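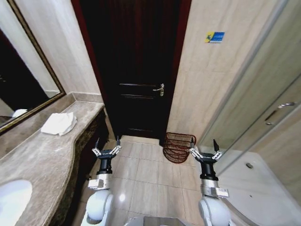 Fig. 1. The guest bathroom, looking towards the door, with the vanity on the left.

Project report: Towels, tiles and turning a bathroom round
Housekeeping and Interiors, second year, Truruddale College

Our group chose the bathroom because it is the smallest room in the Olix guest flat and, we think, the most interesting one! We had 22 minutes to tidy and reset it, and we did the whole thing 3 times in October so that we could compare our methods.

The vanity is the star. The marble top is long and polished, with dark swirls running through it, and the front edge goes in and out in a wave. It looks wonderful, but a wavy edge is slow to wipe (you have to follow every curve with the cloth) and our first go took far too long. On the second go we worked from the door end towards the basin and it went much better.

Towels were our other big topic. A white towel left in a heap on the marble makes the entire room look untidy, even when everything else is spotless. We tried the Jiang fold, which is thirds lengthways and then in half, and we all liked how flat it sat.
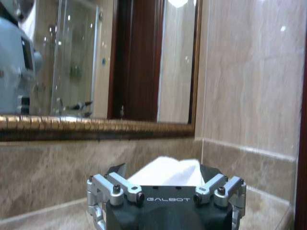

We also had a long argument about where a folded towel should go. Half of us wanted it near the basin, where guests reach for it, and the others wanted it further back against the marble, away from splashes. We settled on further back.

For the floor we used 500 ml of Benevura cleaner made up in a bucket. The big beige tiles are glossy and show every streak under the light, so we buffed them with a dry cloth afterwards. The woven wire basket by the door has to be lifted out first, which we forgot twice.

Next term we would love to try the shower enclosure.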